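Last updated: May
Print this page | E-mail this page

Posted Sunday by Nosipho Jacobs

Week six: training a policy in a simulated kitchen

Welcome back, everyone! We left off last time with the question several of you brought to me afterwards, namely why a policy that looks splendid in training can go to pieces when a plate is shifted by a hand's width. Today is mostly about that, and I'll go slowly, as the reading (the Prodholm chapter) is rather dense in the middle.

The method is plain behaviour cloning. We collect demonstrations in the Lullness simulator, 158 of them for this exercise, and fit a network that takes in two camera views and gives back the next arm movement. One view comes from the wrist and moves with the hand, and the other looks at the whole workspace from a fixed spot. Please do keep both in mind when you read your own results – the wrist view is lovely for fine alignment and nearly useless for finding things across the room.

Our baseline, run over 80 trials with new table layouts, finished the task in 34 of them using the fixed view alone. Dropping the fixed view and keeping only the wrist brought that down to 28. I was surprised the gap was so small, and I'd like you to be a bit suspicious of it too. Try moving the clutter on the table before you believe either number.
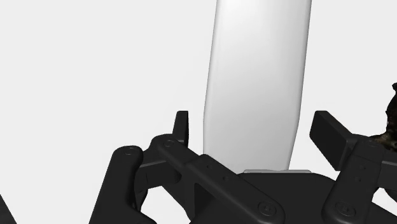
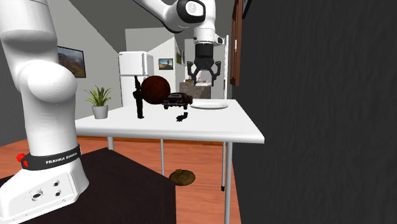 Wrist view first, then the fixed view, with the gripper open over the far part of the table.

Nosipho Jacobs
Course tutor, Robot Learning

For the practical, work in pairs and change one thing at a time – the layout, say, or the starting pose of the arm, but please never both together. Save your random seeds with your results. Marcelino Olmedo will be in the lab for anyone whose simulator refuses to start, and the Casado worksheet has space for your comparison table on its second side.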